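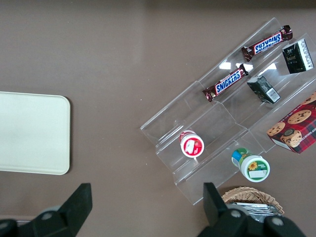
Why does the arm stop above the display rack and show fault 1581?
The controller raises fault 1581 when the wrist depth reading and the gripper force reading disagree for longer than 300 ms. Clear surfaces are the usual cause. The depth sensor reads through the acrylic to the table, the planner takes the shelf edge for free space, and a finger makes contact before the grasp point is reached.

7.4 Recovering from fault 1581 (unexpected contact at grasp)

This section applies to Urkora arms fitted with the two-finger Lasora gripper, controller release 2019-03-11 or later. For earlier releases, see Appendix C.

CAUTION: After a 1581 stop the fingers hold their last commanded force. Do not pull an item out of the fingers by hand. Use step 3.

1. Press the stop button on the pendant. The status line changes from FAULT to HELD.
2. Look at both finger pads from the side. If a pad is resting on a shelf, divider or tray rim, go to step 4 before opening the gripper.
3. Select Gripper > Release slow. The fingers open at reduced speed. Support the item from below if it is higher than the tabletop.
4. Select Jog > Tool Z and raise the wrist 80 mm. Do not jog in X or Y until both fingers are above the highest edge of the rack.
5. Check the pad screws on each finger. A screw that turns by hand must be tightened and the gripper zeroed again (section 5.2).
6. Remove any item that has moved out of its compartment and put it back by hand.
7. Select Fault > Clear. If 1581 returns at once, the force sensor has an offset. Go to section 7.6.

Note: Clearing the fault does not delete the grasp point. If the same item is requested again, the arm will go back to the same place.

7.4.1 Test on an open target

Run one test cycle on a target with no transparent parts before you return to the rack. A shallow basket with a thick rim works well.

1. Place the basket flat on the table, clear of trays and appliances.
2. Jog the wrist until the basket is centered between the fingers.
3. Select Test > Approach only. The arm descends to the hover height and stops.
4. Compare the displayed depth with a ruler measurement from the wrist flange to the rim. The two must agree within the tolerance in Table 7-2. 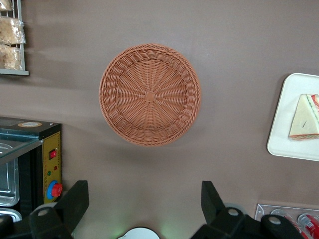

Figure 7-5. Woven basket beyond the gripper fingers, wrist camera view.

WARNING: Treat any countertop heating appliance inside the work area as hot. Switch it off and unplug it before jogging at low height. The contact limit does not protect the fingers, the cables or the operator from heat.

7.4.2 Preventing a repeat

Set a keep-out box around each clear rack or container under Cell > Zones. Draw the box to the outer edges, including the feet. For racks that must be picked from, set Surface type to Transparent, which limits approach speed and ignores depth returns from behind the shelf.

Soft or foil-wrapped items can also trigger 1581 when the grasp force is set too high. Start with profile 101 and increase one step at a time.

If the fault occurs three times on one target, stop using that target and export the log. Send it to Balogun service, attention Bảo Ninh, with the zone file and the pad part number.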